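Pirnow opens gripper comparison bench in Dover

First round of side-by-side trials puts three end effectors through the same bin-picking task

DOVER, July — Pirnow, the independent test house for automation equipment, has announced the completion of the first round of trials on its new gripper comparison bench. The bench allows manufacturers and system builders to see how different grippers perform on the same arm, in the same bin and with the same set of small parts, before they commit to a purchase.

Three grippers took part in the opening round: a two-finger parallel gripper supplied by Sormont, a suction gripper supplied by Verbeke, and a soft-fingered unit built in Pirnow's own workshop as a reference. Each was fitted to the same robot arm and given 90 picks. The order in which the grippers were tested was drawn by lot, and the bin was refilled by hand between runs according to a printed layout.

The parts were chosen to be awkward. They include toy building blocks, small moulded pieces with uneven outlines, and items with shiny or see-through surfaces, which are often difficult for cameras to locate. None is heavy. The purpose of the round was to examine grasping and release, and questions of payload have been left for later work.

"Customers come to us with data sheets from several suppliers, and the figures in them cannot be laid next to each other," said Mehrangiz Mohammadi, head of testing at Pirnow. "One was measured with steel cylinders, another with cardboard boxes. We wanted a plain, repeatable task that any supplier could look at and agree was fair."

A pick was counted as successful when the part had been lifted clear of the bin, carried to the drop point and released without a second attempt. Picks in which two parts were lifted together were recorded as failures, as were those in which the gripper touched the wall of the bin with enough force to stop the arm. Operators were not permitted to adjust the position of a part once a run had begun.

Full results have been sent to the participating suppliers and will be published once they have had the opportunity to comment. Pirnow is able to confirm that no gripper came first on every type of part. The suction gripper from Verbeke was quickest on flat faces but lost time on pieces with knobs or openings. Sormont's parallel gripper was the steadiest on blocks, and had most of its difficulties close to the corners of the bin, where its fingers had little room to open.

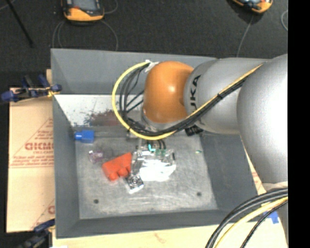 Cable routing also proved to have a greater effect than expected. During set-up, a stiff cable run was found to pull on the wrist when the arm reached towards the far side of the bin, and the team spent the better part of a morning moving ties and adding slack before scoring could start. The final routing has been written into the test procedure, so that later rounds will begin from the same condition. Changing from one gripper to the next, including calibration, took 47 minutes on average, and Pirnow intends to report this figure for every product it tests.

"Changeover is a real cost on a small line, and it seldom appears in a brochure," Ms Mohammadi added. "We have asked both suppliers for their views on how we measure it, and their replies were useful — and quite frank."

The second round will keep the arm and the bin and will compare overhead cameras, with a single gripper used throughout. A third round, on controllers, is being planned. Suppliers wishing to enter equipment for either round are asked to provide one production unit, the mounting drawings and a named technical contact. Prototypes can be accepted by agreement, but their results will be listed separately.

Visits to the bench can be arranged for groups from industry and from colleges. Sessions begin at 10 am and include a short run of picks, with time for questions to the test staff.

About Pirnow

Pirnow tests grippers, cameras and control equipment for manufacturers, system builders and buyers of automation. It does not sell robots or accept commission on sales. The test procedure for the comparison bench, including the parts list and the scoring sheet, is available from its Dover office on request.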